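The Handover
A short story 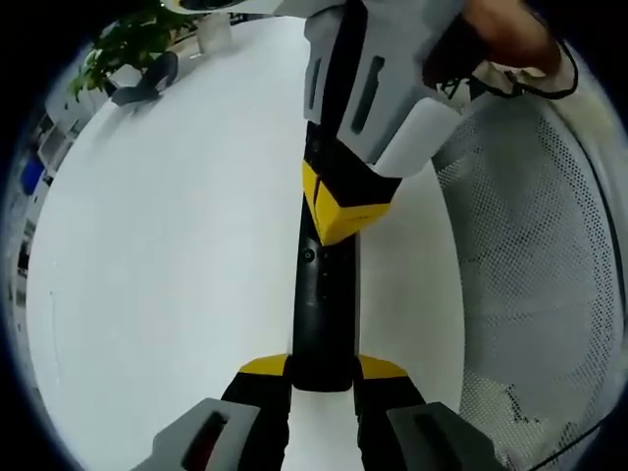

One: Table time

The club had the table from four until half past six, and by a quarter past four the two captains had stopped speaking to each other.

It was November and the heating at Clamgate had gone off again. The juniors kept their coats on. The captain of the first pair had been told twice to take hers off before she handled the grippers, and had put it over her knees instead.

The task for the Grestley Cup had come in the post on a single sheet. Two people, two grippers, one object. The object had to go from the first gripper to the second without touching the table or a hand. Every handover was recorded, and the recordings went to train the arm that would do the same job at the final. The club wanted 2,000 good ones. The sheet did not say what counted as good.

"You're closing too early," she said.

"I'm closing when it gets to me," said the boy opposite.

"You're closing when you think it's got to you."

He opened his fingers again and waited. She brought hers up to meet them, slowly, and the block went across. The laptop made the short noise it made when a recording was saved.

"That one was all right," he said.

She did not answer. She wrote it down.

Two: The other pair

The second pair worked faster and dropped more. They had come over from Tovar when the club there closed, and they had brought their own way of doing things, where the one giving did not let go until the one taking had pulled a little. It looked like an argument every time.

"The arm will learn to pull," the first captain said.

"It should pull," said the captain from Tovar. "How else does it know?"

The teacher was marking Year Nine books at the end of the room. He said that both ways were allowed and that they should agree on one before five. Then he went back to his marking.

They did not agree before five. At ten past, the boy went over to the other side and asked if he could have a go at pulling. The captain from Tovar held out a block. He took hold, felt it resist, and tugged, and it came.

"You can feel it's yours," he said when he came back.

"Traitor," said his captain, but she held out the next block the same way, and kept hold until he pulled.

They did it like that until the battery light came on. She deleted the afternoon's earlier recordings herself. It took a long time, as the laptop asked her if she was sure about each one.

Three: Iltlow

The final was at Iltlow, in a sports hall that smelled of floor polish. Both pairs went in the minibus with the box of blocks on the back seat and a belt round it.

The arm belonged to the organisers and was bigger than anybody had expected. It stood on a steel stand and took its time. The boy had been picked to hand over, and he walked up to it with his gripper held out in front of him and the block in its fingers.

The arm came down, stopped, moved a little to the left and closed.

He kept hold. For a moment neither of them did anything. In the second row the captain from Tovar had her scarf in her mouth.

Then the arm pulled, and he let go.

They came fourth. On the way home the first captain asked if the pull could be made shorter, and the captain from Tovar climbed over the seat to sit next to her, and they were still on about it when the minibus turned in at the school gates.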